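# The Long Way to Teach a Hand

My grandmother taught me to shell peas by putting my thumbs where her thumbs had been. She didn't explain a thing. She did one, I did one, and by the time the bowl was full I had it, more or less, although I still lose a few under the stove. I thought about her a good deal during the two days I spent with the people at Distska, who are trying to do something similar with a machine that has no thumbs to speak of until you bolt them on, and no grandmother at all.

Distska is a small outfit, and the work it does is easy enough to describe over dinner. A person guides a robot through some everyday job, picking a little thing out of a tray, say, and setting it down somewhere else. The robot's joints, the pictures from its cameras and the commands it was given all get written down together. Then the person does it again. And again, with the tray turned a bit, or the little thing lying on its other side. Each finished try is called an episode, and when there are enough of them they go to a learning system called Honon, which goes looking for whatever they have in common.

"Enough" is the word everybody argues about. Jayanthi Kurian, who plans the sessions, started out thinking 1,000 episodes would do for the tray work. That was in November, and she laughs about it now (kindly, the way you laugh at an old haircut). The count stood at 3,618 when I visited, and she was still writing new variations on a yellow pad.

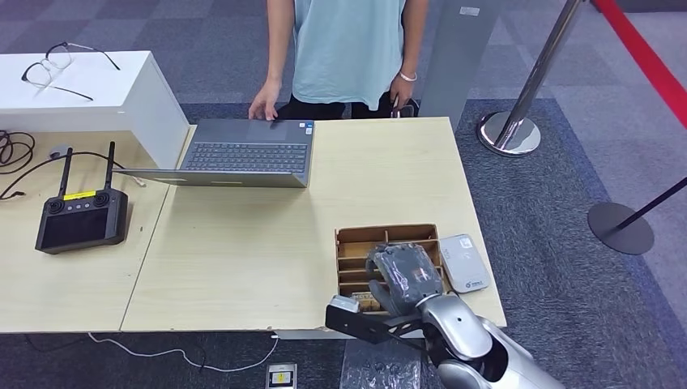

What surprised me was how much of the day goes to moving things an inch. I had pictured a lot of typing, I suppose, and maybe somebody in a lab coat. Instead there was a great deal of nudging and stepping back and squinting. Kurian told me that the worst thing you can do is get comfortable. If the tray sits in the same spot all morning, the system learns the spot, and then some afternoon the tray gets bumped and the hand goes down with complete confidence into nothing. So she shifts it, and shifts it again, and if she catches herself putting it back where it was before lunch she crosses that batch off and starts over.

Shoaib Khattak has the opposite temperament, which may be why they get along so well. He came to the project from repairing pianos, of all things, and he talks about touch the way some people talk about wine. He can watch a replay of an episode and tell you that the operator was tired, or had just been spoken to, or had decided a half second too early that the fingers were closed. He showed me a few of these replays, and I nodded along, and I'll confess that I saw a hand going into a box and coming out again every single time.

"Watch the wait," he kept telling me. "Right before it closes. A good operator waits."

After a dozen or so I began to see it! There is a tiny pause at the bottom of the reach, hardly a breath, when the person on the controls is making sure. Khattak says Honon picks that up along with everything else, which pleases him enormously. He never told it to wait. He just kept the episodes where people did.

He also throws a lot away. Of one long stretch of recording, 1,404 episodes survived his review, and he was a little sad about the ones that didn't, even the clumsy ones. Some of the misses are saved in a separate set they call Vidal, where the hand fumbles and then puts itself right. Kurian fought for that set. Her feeling is that a learner who has only ever been shown success has no idea what to do with its first mistake, and anyone who has taught a teenager to parallel park will know what she means.

The practical goal, for now, is a modest one. A parts supplier called Gekano would like help with sorting small pieces into kits, the kind of job that is dull for a person and surprisingly hard for a machine, what with the thin dividers and the corners where things like to hide. Kurian won't promise a date. She said she'd want to see it handle a tray it had never met before, in a room with different light, before she let anyone get excited.

I did get a turn at the controls, near the end of my second day. It's a strange feeling, reaching with something that reaches a little after you do. I went down too fast, hit a divider, came up, and went down again. On the fourth try I got the piece out and held it there, feeling far prouder than I had any right to.

Khattak played it back for me and was quiet for a moment. Then he saved it to Vidal with the other fumbles, and Kurian reached over and moved the tray an inch to the left.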